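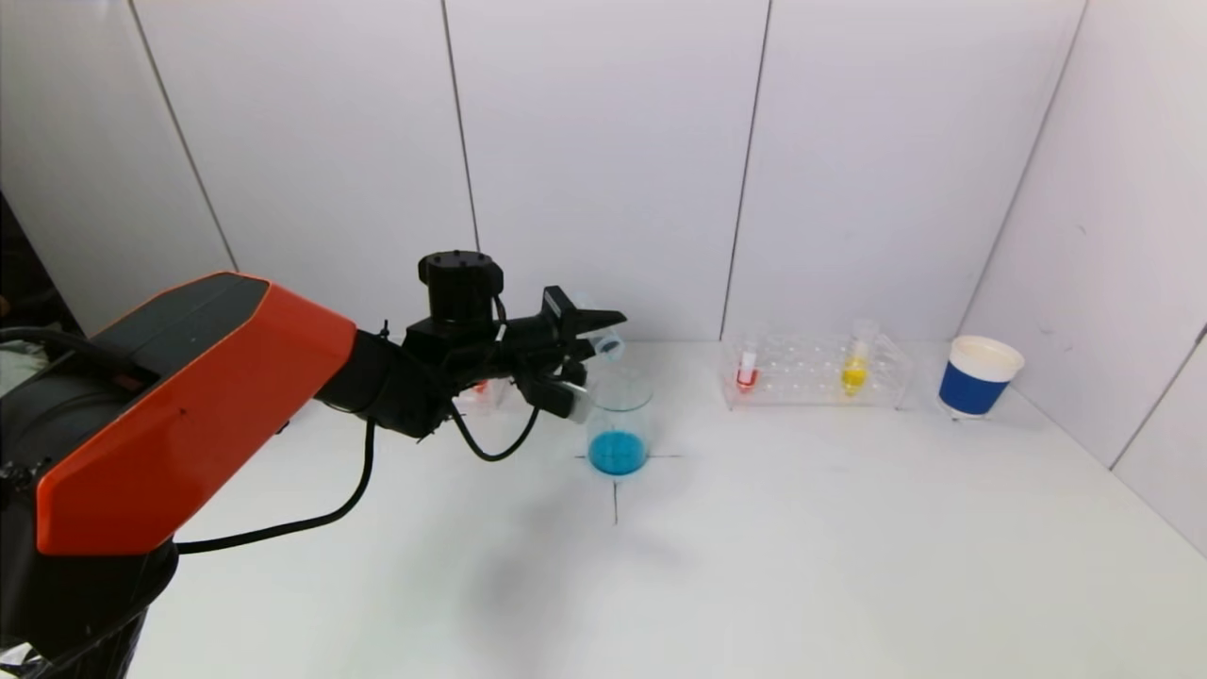 Is the old castle at Fleldale worth the detour? Only if you like walls, because three of them and a ditch are what's left.

The tourist board says the village was "first mentioned in 1159". The sign at the bus stop says 1,159 people live there. I have a feeling somebody copied one from the other.

Went up in February. The brochure promises a 12 minute stroll from the church. Took me 65, with mud to the ankle, and the last marker points into a hedge.

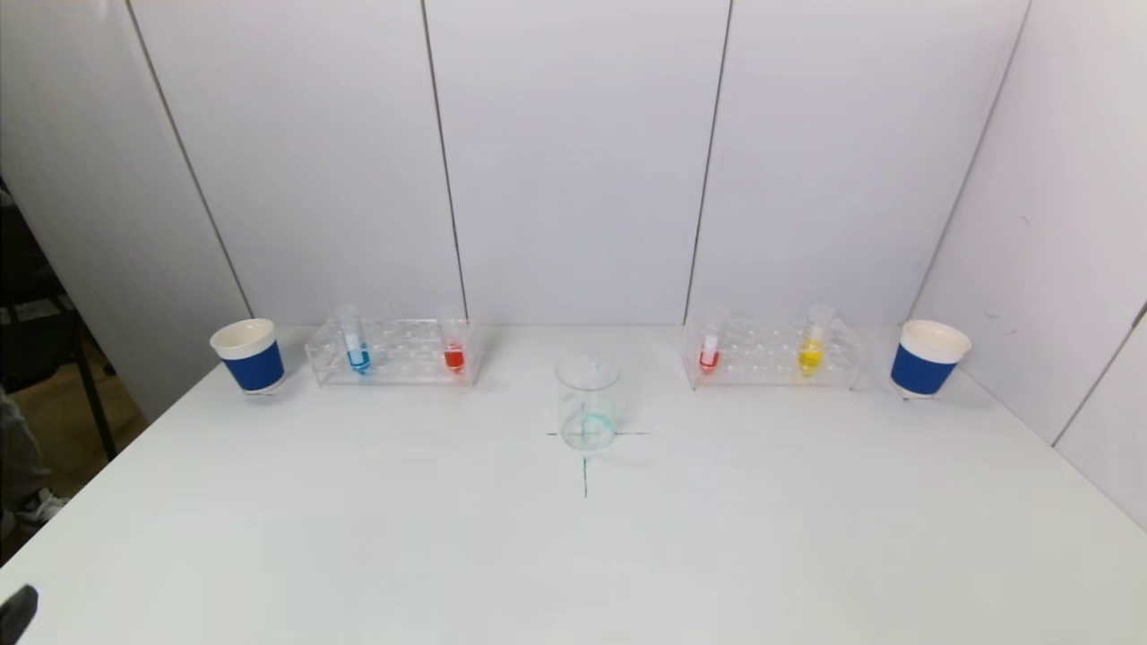 And then there's the "Bronze Age hoard" they keep on about. It went to the museum in Grarkodport years ago. What Fleldale has now is 4 photocopies in a hallway, and the caption on the axe head has the wrong river.

Alard, one valley over, claims the very same hoard on its own website. They can't both have dug it up.

I'd like to see the charter too. Everyone cites the Symonenko guidebook, and the guidebook cites "local tradition". Which is a guy in a pub, I assume.

Soup at the inn was good. I'll give them the soup.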